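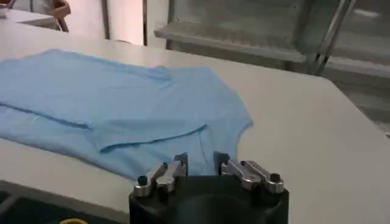

Gripper trials, Loureiro bench
Posted December 22, 2020 by Bogdan Pană

We are comparing two parallel grippers on clothing, the Julik and the older Usavura, both with a wrist camera. Each gets 100 attempts per garment, and Þórey Vigfúsdóttir keeps the log.

Light blue T-shirt, white table. Metal fingers at the lower hem side of the cloth, with a gap between the tips. Thin fabric is the hardest of the 4 materials on our list.

Rubber tip results will be added when Henrique Paiva has them.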